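February, afternoon session, notebook 2

Throwing rig, quarterback drills. Chenxi re-zeroed the ball sensor before warm-up and the spin drift has gone. Thrower made 30 passes to the left sideline target, then 30 to the right. Release times on the left are steady. On the right the last few are late, and Ruth thinks it is the plant foot, so Tsung-han will pull the force plate traces for those throws.

Nastero logger dropped packets twice during the second set. Both gaps fall between throws -- no passes lost.
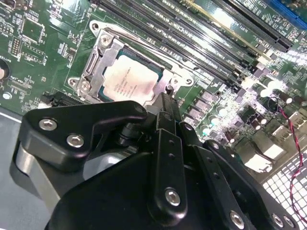 Motherboard, processor seated in the socket bracket.

Sampling left at 80 Hz for the foot traces. Too coarse for the toe-off, fine for stance width. Sze-wing wants it higher before the linemen come in. Agreed, but not halfway through a set.

Turf strip has a raised seam at the five-yard mark. Taped for now.

To do: footwork comparison, left against right. Ask Yuk-lan for the game ball pressures -- ours were almost 2 psi under by the end.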